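Sorting shirts on the round table

We moved into the Kimesdale building in September and I am still getting through the clothes. They came over in bags, mixed up, and most of them had been sitting in storage at Bevham before that. I decided to fold everything before it went into the drawers, one bag at a time, on the blue table. The table is a better height for this than the bed, and my back is fine afterward.

Before I started I wiped the top and let it dry. Then I took the clothes out a few at a time. Light ones and dark ones come out of the bag together and I don't bother separating them first. They have all been washed. I only want them flat.

The striped one needed the most work. It had been under everything else and the creases were deep. 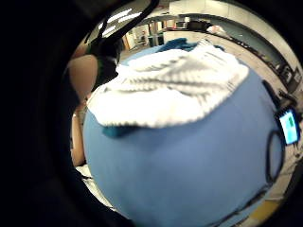

How I fold a shirt

I have tried the fancy ways. There is a method where you pinch the shirt in two places and flip it, and I can do it maybe one time in four. What I do now is slower and it works on everything.

Lay the shirt face down and pull the hem straight. Smooth it from the middle out to the sides with your flat hand. Fold one side in to the middle of the back and lay the sleeve straight down along it. Do the same with the other side. Then bring the hem up a third of the way, and fold again to the collar. Turn it over.

If the shirt won't lie flat, pick the whole thing up, give it a shake and start over. It takes less time than tugging at each corner. Thin cotton is the worst for this -- it slides around on a smooth top and the hem never stays where you put it. One thing that helps is to leave a darker, heavier piece spread out underneath. The thin cloth grips it a little.

I use the table at the kitchenette end of the room. It is close to the counter, so I can put the kettle on between bags, and the lamp is right there for the evenings. 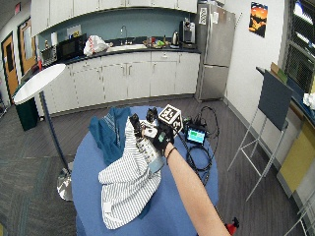

Page last changed: September, 14 revisions

A few people asked about drawers. Mine are the Ondia ones, the low kind, and they are 30 centimeters deep on the inside. A shirt folded the way I described stands on its edge in there with a little room to spare. I don't stack them. With a stack I only ever wear the top two.

Sweaters stay on the shelf. Pants go over the rail. I gave up on folding socks.

I also keep a short list of what goes where, taped inside the closet door. I wrote it after I lost the same gray T-shirt twice.

The other thing I do is clear the small stuff off before I open the next bag. Tubes and cans and whatever else I had in my hand end up under a sleeve otherwise, and then they go into the drawer with the shirt. I found a roll of tape in there last month.
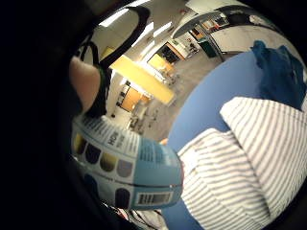
Štěpánek wrote in to say that folding in thirds leaves a line across the front of a dress shirt, and that those are better on hangers. I agree about dress shirts. I own two and they both hang. For the everyday ones I don't mind a line, and it is mostly gone after I have worn the shirt for an hour.

There are three bags left. The next one is mostly towels, and I fold those in half and then roll them.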